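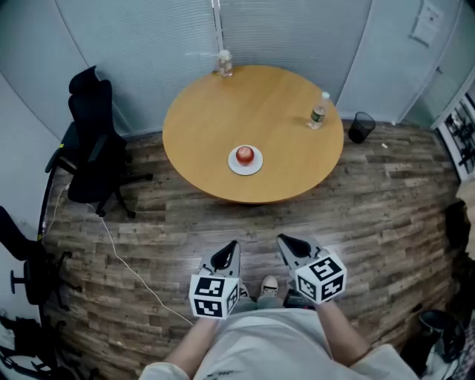 2024-06-01

Glue day again! Made up a fresh batch of wheat paste for the Jaramillo ledger (the one with the spine hanging on by a thread) and it came out lumpy, so I pushed it through the strainer twice and then it was lovely. Left 16 strips of the Mudar tissue under weights. The thin stuff curls like crazy if you look at it wrong, so please don't lift the boards to peek, I already did that and regretted it.

Page count is 168, with 2 leaves loose at the back. I think they belong after the index but the stains don't quite line up, so they're in the blue folder until I can compare them with the Prutitholm copy. Hoping to borrow that in July.

Also, we're nearly out of blotter! Tivico only sells it in packs of 1,000 now, which is nuts, but I'd love to split one with the print folks if they're up for it. Spine lining next, and I still haven't picked a cloth.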